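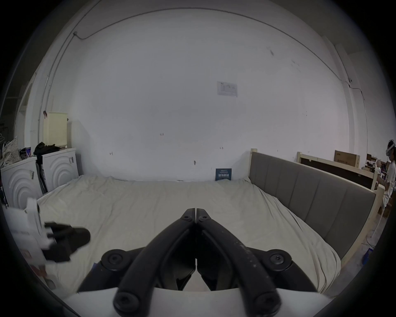 Mine closes fine on the bench and then lets go of anything soft, writes Ineke Verschueren under the last installment, and she wants to know whether she should buy a stronger motor. No, Ineke. Put the card away. A stronger motor will let go of the sheet with more conviction.

Cloth is where a homemade two-finger gripper finds out how well it was put together. A block of wood will forgive you a fingertip that's off by a hair. A bedsheet slides out through the hair. So this part is about getting the fingers to meet, on the Plirnutmont hand grip or anything else with two fingers and side links.

You'll need a hex key that fits, a strip of printer paper, 400 grit sandpaper, a marker, and a spare hour on a Sunday.

1. Power off and unplug. I skipped this once and have a flat thumbnail to show for it.

2. Back off the link pivots a quarter turn each. Open and close the fingers by hand. They should swing without grinding. If one side drags, take that link off and look for a burr in the hole. Mine came from Lachance in a bag of 8 and two of them had burrs.

3. Close the fingers and hold the tips up to a lamp. A thin, even gap is what you want at this point. If it's a wedge, one finger is leaning. Loosen its base bolt, square it up, tighten it again. Then check the other one, which will have moved out of sympathy.

4. Snug the pivots. Stop when the wobble goes. People tighten until the wobble goes and then give it some more for luck, and then write to me about motors.

5. Now the paper strip. Close on it with power on and the force limit at 60 percent, and pull. It should resist the same on the left edge as on the right. If it spins, go back to step 3. I went back to step 3 five times.

6. Scuff the inside faces of the tips with the sandpaper, a few strokes, and wipe off the dust. Scratches on the outside do nothing useful, but you'll collect those anyway.

7. Mark each screw head and the part under it with one line of marker. When the lines stop lining up, the screw has been walking.

Then go find a real bed. Pinch up a wrinkle, lift it a hand's width, let it down. Come in low and let the tips touch the mattress before you close — hovering above the fabric and snapping at it catches air.

If you're running a pair, like the Bimance two-hand setup, do both grips on the same day with the same strip of paper. I did mine almost a month apart, and the left one dropped every corner it was handed until I redid it in November.

Thread locker comes after all that. The Vonier blue is fine. Let it cure overnight before you test again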